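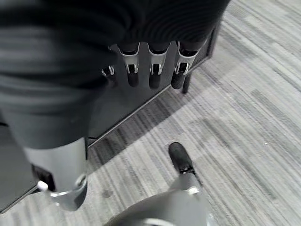

Learning to Like Cold Water (Slowly)
Mar 8, 2019

So I went in the sea again this morning, and I squealed again, and a man walking his spaniel pretended very politely that he hadn't heard. Progress!

For anyone new, I started swimming at Mustness back in November, which everyone I know agrees was a daft month to pick. The sensible thing is to begin in summer and let the water cool down around you. I'd missed summer, though, what with the house move and then the boiler, and I had a new swimming costume sitting in a drawer with the tag on, so off I went. I lasted long enough to say a very rude word and get out.

It's a funny little beach, Mustness. You get the bus from Naltbridge (the 262, and it does go on Sunday timetables over the holidays, so check) and walk down past the allotments and the closed-up ice cream hut. At high tide there's hardly any sand at all and you have to pick your way in over the stones. At low tide you get a lovely long stretch of it, but then you're walking 200 yards through ankle-deep water feeling sorrier for yourself with every step. I'm a high tide person now. Get it over with.

People ask me about kit and I always feel like a fraud because I have so little of it. A woolly hat, which stays on my head the whole time. Neoprene boots, bought for the stones more than the cold, and I wouldn't be without them. I tried gloves and hated them, they filled up like a pair of washing-up gloves and I couldn't undo anything afterwards. Then a big towel, a flask, and the ugliest dressing gown you've ever seen, £3 from the charity shop and long enough to trip over. I did look at those proper changing robes and then I looked at the price and had a sit down.

The flask matters more than you'd think. I've been through tea, hot squash and a brief soup phase (bits in the cup, never again) and have settled on hot chocolate made far too strong. There's usually a slice of something as well. The café in Naltbridge, Plutalier, does a ginger cake that survives being squashed in a rucksack, and if I catch the early bus back they're just putting the first scones out. I have been known to have both.

The bit I still can't do is put my face in. I've had loads of advice about breathing out and counting and all the rest of it, and I do try, but my whole head says no thank you. So it's breaststroke with my chin up like somebody's gran on holiday, out as far as the second post and back again, and then a mad scramble for the dressing gown while I can still work the zip on my bag.

I turn 40 this year and I'd quite like to do the swim round to the next bay by then, with other people and in warmer water. We'll see. First I need to get some new boots, as the left one has a split along the heel and lets in a nasty little trickle. If you've found a pair that comes in half sizes, please leave me a comment!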